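5.3 The release that never finished

The failure we learned the most from looked, in the logs, like a success. In the put-away task the arm picks up a crumpled wrapper, carries it to a white plastic basket, lowers it in, and opens the gripper. Our scoring script, written early on for the Kutix controller, counted a run as done when the wrist was inside the basket and the open command had been sent. By that measure the Trorkthorpe arm was doing wonderfully. Then we compared the script against what was in the basket at the end of each run, and 98 of the 1000 runs had to be marked again as failures.

In all 98 the gripper had received the open command and had stayed closed, or nearly so. The policy, believing it had let go, began its lift and took the wrapper back out with it. Soft objects make this easy to miss. A rigid block pushes back against the fingers and gives a clear load reading, but a crumpled bag gives way a little at a time, and the reading while holding one overlaps with the reading for an empty, half-closed gripper. We found this a lovely puzzle once we stopped being annoyed by it!

The fault turned out to have two parts. First, the gripper servo went into overload protection after a long squeeze and ignored new position targets until its torque was switched off and on again. Second, the Prernavora driver layer reported the last commanded position whenever a read timed out, so a stuck gripper showed up as an open one. Either part alone would have been caught within a day. Together they hid each other through most of January.

We made three changes. The driver now passes a timeout up as an error. The squeeze is eased off as soon as the wrapper has cleared the table. And the arm waits 628 ms after the open command, reads the true gripper position, and lifts only if the fingers have moved. We then ran the task 2000 more times with the same basket and table, and saw no lift with a closed gripper. The wait makes each run a little slower, and we are very happy to pay for it. Figure 4 shows the arm with its gripper in the basket.

Figure 4. The arm holding a crumpled tan and red object inside the basket.
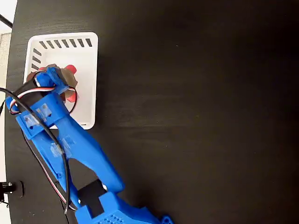

5.4 Transfer to the Zoëga bench

The same driver and release check were then moved to the Zoëga bench, where the arm has a different gripper servo with its own overload limit. Only the squeeze setting had to be tuned again. The wait was left as it was, and we kept the old scoring script running next to the new one so that any gap between the two would show up right away.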